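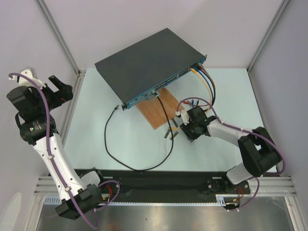
Skamley Community > Arms and grippers > Faults

Arm jumps when I clear a 698, and it jumps toward whatever I was about to touch

Posted by Lev Kravchuk, 25/08/2019
Tags: fault 698, reset, gripper, tabletop cell, mild alarm

Two small arms on one rail, both running off a single Drunance controller. The job is network hardware: unplug cables, take the transceivers out of a switch, put things back where they came from. Cables were fine. I was getting cocky about cables.

The transceivers are another story. The arm closes on the blue latch bar, pulls, and on a good run the module slides out. On a bad run it comes partway and stops, the arm keeps asking for more, and after a second or so I get a 698 (position error, joint 3) and everything freezes with the fingers still clamped on.

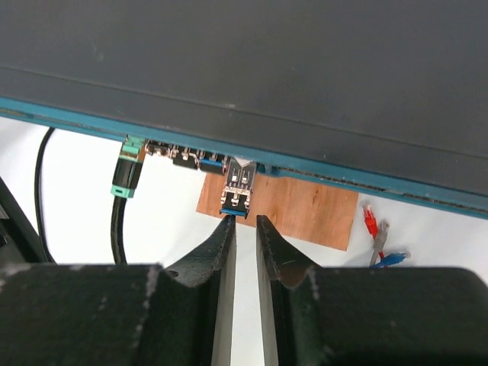 Photo: L. Kravchuk, wrist camera

Fine, I thought, faults happen. So I opened the gripper by hand from the pendant page, reached in to push the module back, and hit Clear with my other hand to save time. You can see where this is going, and I wish I had. The moment the fault cleared, the arm went straight to where it had wanted to be when it tripped. Fast. It missed my knuckles and took the switch for a short ride across the board instead.

I have since reproduced it with both hands in my pockets. It happens every time a 698 is cleared in the middle of a pull. It does not happen if the arm trips in free air, or if it does, the move is too small to notice.

Settings, in case they matter: speed override at 30 percent, pull force limit 672 in whatever units Drunance thinks in, controller firmware as shipped. The log shows the same thing each time:

fault 698 joint 3 pos_err
gripper open (manual)
fault cleared
resume from line 111

Line 111 is the pull. I never asked it to resume anything. Is the controller broken, is my program broken, or am I the faulty component?

2 people have this problem too

Answers

Myroslav Polishchuk
Accepted by poster

All three, but the controller least.

What you have is an old target. While the arm was stuck, your program kept moving the commanded position backward along the pull, and the real arm stayed where the module was holding it. That gap is what trips the 698. On your firmware, clearing the fault turns the motors back on and leaves the commanded position alone. So the controller wakes up, notices that it is a long way from where it should be, and fixes that right away. Your 30 percent override doesn't help you here. Override scales programmed moves, and catching up with an old target isn't a programmed move as far as the box is concerned. I learned this with a coffee cup, which I consider the cheaper school.

In free air the gap is tiny, so the jump is tiny. That matches what you saw.

Do this, in this order:

Hands out of the cell. I mean before Clear, during Clear and until the arm has been still for a while. If the module needs pushing, push it with motor power off at the switch on the wall.

In Motion > Recovery, change "On clear" from Resume to Hold. It ships as Resume. I have written to them about it and received a very friendly ticket number.

Before re-enabling, use Sync to Actual. This sets the target to where the joints really are. Afterward the position error should read zero or near it on every joint, on both arms. Check the second arm too. It was paused in the middle of something when the first one tripped, and it gets woken up by the same button.

Put a guard in front of line 111 so that nothing can land there directly. After any fault the program should go back to the approach point, open the gripper, and start the pull from scratch.

Then there is the reason it stuck in the first place. On this kind of module the latch lets go when the bar is swung, and pulling on the bar straight back while it's still latched gets you nowhere, with growing enthusiasm. If your path pulls before the bar has come all the way over, some modules will let go anyway and some will hang on. Split it into two moves: swing the bar, stop, then pull. And bring that 672 down a good deal. A released module needs very little force, so a low limit costs you nothing on the good runs, and on the bad ones it gives up before it has wound up a big gap.

Once they do come out, have it set them down with space between them and stop for a check. A gripper that closes on two at once will give you a different fault number and another thread. 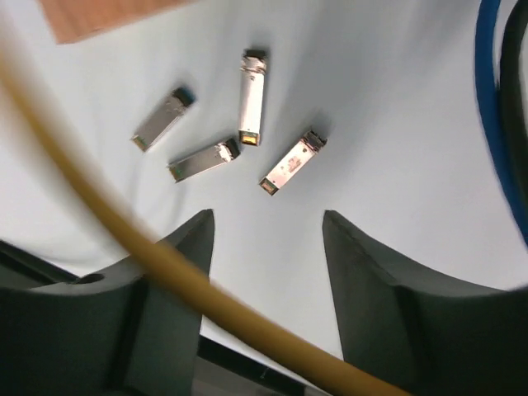

Before you run it again

Test the recovery with nothing in the fingers. Jog to the pull pose, block the move in software (set the force limit absurdly low), let it trip, sync, clear. The arm should do nothing whatsoever. Do it five times. A boring arm is the goal.

Then once with a module, from outside the cell, with the stop button under your hand and not across the bench behind the monitor where everyone keeps it.

Look over the switch as well, if it has been dragged. A module that was pulled hard against its latch may not seat properly afterward, and you'll spend a day blaming the network. Same for any cable that was plugged in at the time.

Comments on this answer (3)

Lev Kravchuk: It was Resume. Of course it was Resume. Set to Hold, synced, tripped it on purpose five times, and it sat there like furniture. The stop button was, I'm sorry to say, behind the monitor.

Myroslav Polishchuk: It always is. What about the second arm?

Lev Kravchuk: Second arm had its own recovery page, also on Resume. I would not have looked.

Bùi
New member

Had something like this. Updated the firmware and it went away. Also try turning it off for 10 minutes not just restarting. If that doesn't work the encoder on joint 3 is probably bad, they go bad.

Comments on this answer (2)

Myroslav Polishchuk: Please don't swap an encoder over this. A bad one would not wait politely for the middle of a pull.

Bùi: just saying what worked for me

Vurkia
Regular

Myroslav has the cause. I'd add one thing, for people who find this page by searching the fault number at an unhappy hour.

The same trap is waiting in insertions, pointing the other way. When you push a plug into a socket and it isn't lined up, the target marches forward into the panel while the real plug stays outside. Trip, clear, and the arm tries to finish the job through the metal. A pull that jumps moves away from the hardware. A push that jumps goes into it, and thin cables with a small metal plug on the end are no match for the arm. 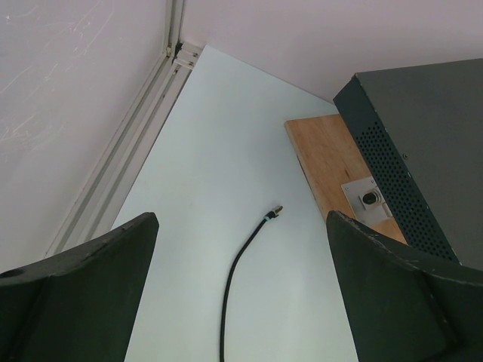

So treat the socket as the dangerous end. I stop short of it, check that the plug is still sitting straight in the fingers, and then go in slowly with the force limit as low as it will go and still seat. If it trips, the recovery move is to open the gripper first and sync second. Open first, and there's nothing in the hand to jam. Sync first and you may still have a bent plug under load, which springs when you let go.

Also label your Clear button. Mine has a strip of tape over it that says WHERE ARE YOUR HANDS. Visitors find it rude. It was written in September last year and hasn't been wrong yet.

Comments on this answer (2)

Lev Kravchuk: Insertions are next on my list, so thank you, I was going to find this out with my face. Stealing the tape.

Myroslav Polishchuk: Agree on open first for pushes. For pulls I'd still sync before opening if the module is hanging most of the way out, or it can drop. Depends how far it got. Motor power stays off while you decide.

Still stuck? Post a new thread and include your log, your recovery setting and your firmware version. Replies to solved threads are read less often.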